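Brorarden Play Kitchen Sets: Frequently Asked Questions

Last updated March 22, 2019

This page covers the boards, boxes, dishes and play food in the Brorarden tabletop range: contents, layout, cleaning, stains, storage and spare parts. Questions about full-size play kitchens (stoves, sinks, shelving) are answered on the Zusten page.

Contents and compatibility

What is included in a tabletop set?
A tabletop set consists of play food, at least one board, and dishes. The exact contents depend on the set number printed on the underside of the carton. The packing list is folded inside the lid. Set 932 is the largest and is the one most of this page refers to. Smaller sets use the same boards and the same play food but have fewer dishes.

Are the wooden box and the white board part of every set?
They are part of set 932 only. Both can be added to a smaller set as separate items. The wooden cutting board is included in all sets.

How large a table is needed?
Any flat, stable table works if the boards can lie fully on the surface with no overhang. Leave 200 mm clear between the boards and the table edge on the side where a child stands or sits. A dark, matte surface makes light-colored parts easier to find at cleanup. On glass or high-gloss lacquer, use a cloth or mat under the boards. The boards have no rubber feet and will slide on a slick surface.

How should the set be laid out?
Put the boards down first and the dishes second. Play food goes on last. Dishes should stand beside the boards where possible, so that the board surface stays free for cutting and sorting. If two children share one set, give each of them a board and place the dishes between them within reach of both.

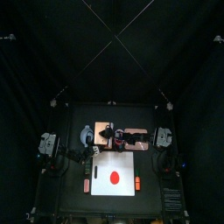 Can play food from other makers be mixed with a Brorarden set?
Most of it can. Brorarden pieces have no magnets and no electronic parts, so there is nothing that needs to match. Hook-and-loop pieces from other makers may have a stronger grip than ours and can be difficult for younger children to cut apart. Elter pieces are made to a larger scale and will not all fit in the Brorarden box.

Do Van Wijk storage crates fit the set?
The medium crate holds a complete set 932 with the boards standing on edge. The small crate holds the play food and dishes but not the boards.

Is the set suitable for children under 3?
It is not. Some play food pieces are small enough to be swallowed. This also applies to supervised use. The boards alone carry no age limit.

Boards

What is the difference between the wooden board and the white board?
The wooden board is solid wood with an oil finish. It has visible grain and will darken with use. The white board is a coated panel. It does not absorb water and does not need oil. In play they are interchangeable, but they are cleaned differently; see the cleaning section.

Can the boards be used with real food?
No. They are sold as toys, and the finish has been tested as a toy finish. Bread crumbs or a bit of dropped fruit will not harm the board, but it should be wiped soon afterward. Raw meat, fish and eggs must be kept off the boards entirely.

How much does the wooden board weigh?
The wooden board weighs 549 g when it leaves the warehouse. Wood takes up and gives off moisture, so a board kept in a damp room will be slightly heavier and one kept near a heater slightly lighter.

Can children draw on the white board?
The coating is not a dry-erase surface. Washable marker can usually be removed with a damp cloth if it is wiped the same day. Permanent marker leaves a gray shadow that cannot be removed completely. If pens are kept at the play table, keep them upright in a cup, capped, so that they do not roll onto the board.

Is heat a problem?
The white board softens under hot cookware. Do not put real pans, kettles or mugs of hot liquid on it. The wooden board tolerates more heat but will show a ring.

Can the boards be stacked?
They can be stacked when dry, wooden board at the bottom. Put a sheet of paper between them if they will be stored for longer than a few weeks.
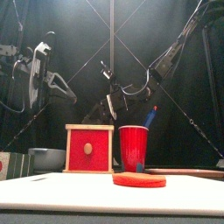
Boxes and containers

What is the wooden box for?
The box is a general container and has no fixed use in play. Children use it as an oven, a bread bin or a cash drawer. Many families keep the smallest pieces in it between sessions.

How much load will the top panel take?
The top panel will carry a board and a few dishes. It is not a step or a seat. Do not store the box under heavy books or other cartons. A panel that has bowed will usually flatten again if it is turned over and left unloaded for a few days, but a cracked panel should be replaced.

The surface of my box has a brown spot. Is this a defect?
Small brown knots are a normal feature of the wood and are not grounds for a return if the surface is smooth to the touch. A knot that is loose, raised or splintered is a defect. Send a photo of the spot with the set number to the service address on the packing list. Do not try to push a loose knot back in with glue.

There are darker smudges on the light wood. Can they be removed?
Smudges from hands can normally be lightened. Use a cloth wrung out in warm water with a drop of dish soap, work along the grain, then wipe with a clean damp cloth and dry at once. If the smudge remains after two attempts, let the wood dry overnight before going further. Fine sandpaper, 3 light passes with the grain, will take off the rest. Sand the whole panel, not the spot alone, or the difference in color will show.
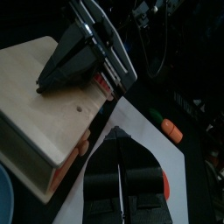
Light wooden box and white board on a black tabletop.

Can the box be painted?
The outside can be painted with any water-based paint labeled for toys. Lightly sand the surface first and allow each coat to dry fully. Leave the inside unpainted. Painted boxes are excluded from returns.

A panel squeaks or feels loose. What should be done?
Empty the box and check the joints by hand. If a joint has opened, use a small amount of white wood glue, clamp it gently and leave it overnight. Wipe off squeezed-out glue while it is still wet. Nails and staples split the wood and should not be used.

Cleaning and stains

How is the wooden board cleaned?
Wipe both faces with a damp cloth. Dry immediately with a towel and stand the board on edge until no moisture can be felt. Both faces must be wiped even when only one is dirty; a board that is dampened on one side tends to cup. Do not soak it, and do not put it in a dishwasher.

How is the white board cleaned?
Use a soft sponge, warm water and dish soap. Scouring powder and the rough side of a sponge leave fine scratches that hold dirt. Rinse and dry. Chlorine bleach turns the coating yellow.

How are the dishes and play food cleaned?
Plastic dishes and cups can be washed by hand in warm soapy water. The top rack of a dishwasher is acceptable for dishes marked with the dishwasher symbol; unmarked dishes should be washed by hand. Plastic play food is washed by hand only. Fabric pieces can be hand washed and air dried flat. Squeeze water out of hollow pieces through the seam and let them dry with the seam facing down. Pieces that rattle or drip after a day of drying should be opened at the seam or thrown out, as mold may form inside.

What causes ring marks on wood?
A ring forms when a dish with a wet base is left standing on the surface. The water carries tannin and dirt to the edge of the wet area, where it dries as a brown outline. Blotchy marks near a hole or a board end form in the same way, except that the water enters through the end grain. Holes should be dried separately with the corner of a cloth. In playrooms where children use real water, set the bowls on the table just past the end of the board and keep a towel within reach.

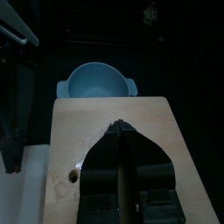 Older marks are harder to remove than fresh ones. For a faint stain, rub in a paste of baking soda and water with a fingertip, leave it until nearly dry, wipe clean and dry the board. Repeat once if needed. A stain that is still visible after this has gone below the finish and can only be sanded out. It does not affect the strength of the board, and most owners leave it.

When should the wood be re-oiled?
Re-oil when a drop of water no longer beads on the surface. For a set in daily use at a preschool this may be every other month. At home, once a year is usually enough. Use a food-safe mineral oil, apply a thin coat with a lint-free cloth, wait, and wipe off everything that has not soaked in. Keep the board out of play until it no longer feels greasy.

Storage

How should the set be put away?
Check for damp pieces first. Dishes are nested by size, largest at the bottom. Play food goes into the box or into a crate. Boards stand on edge along one side. Do not close a crate with an airtight lid if any part of the set has been washed that day.

Can the set be kept in a garage or shed?
This is not recommended. Changes in temperature and humidity will warp the boards and open the joints of the box. If there is no other space, wrap the wooden parts in cotton cloth. Plastic sheeting traps moisture and should be avoided.

Spare parts and returns

Which parts can be ordered separately?
Boards, box panels and all dishes. Play food is supplied in assorted bags only; single pieces cannot be picked out. The order form lists parts by set number.

Will the color of a replacement match?
Plastic parts from the same series match closely. Wood will not match an older board at first but evens out with light and use. Customers ordering panels for the box may want to replace both sides together.

Is a new series planned?
The dishes will be changed in June. Old and new dishes do not nest together. Replacement dishes in the old size remain available while stock lasts.

What is not covered by a return?
Stains, dents, marker, warping after soaking, and any part that has been painted, drilled or cut. Parts missing on delivery are sent without charge if they are reported with the set number and the packing list.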